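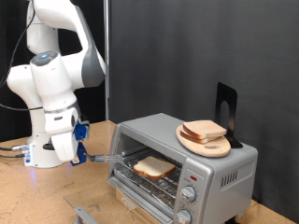
So I finally finished Plirthorpe last night, and I've been grinning about it all day!

If you missed my earlier post, it's the little time management game where you take over a rundown bakery in a seaside village and fix the place up one street at a time. I bought it for something to play on the couch while dinner was in the oven, and then dinner got burned twice.

The early levels are gentle. You bake rolls, sell rolls, buy a second oven. Then Grindo shows up (he's the rival baker with the mustache) and starts swiping flour from your shed, and suddenly you're clicking like mad to chase him off while three customers tap their feet. I love him. His little giggle when he gets away with a sack is the best sound in the game.

My favorite stretch was the Pálfi orchard, where you have to juggle plums, bees and a very slow donkey cart. Level 21 took me most of a weekend. The trick, which I got from Sohail Ghauri in the comments (thank you!!), is to upgrade the cart before you build anything at all. I'd been doing the beehives first and running out of time by a hair. With the cart done early I got gold on my second try, with 628 coins left over.

There are 100 levels in all, plus a bonus chapter up in the hills at Nirkon that opens when you have every gold star. I'm still missing four. The snow levels are rough, and I keep forgetting to chop firewood until the stove goes out.

My best score on the harvest fair is 974. If anybody has beaten that, tell me what you planted first, I really want to know. I'm going back in tonight for those stars!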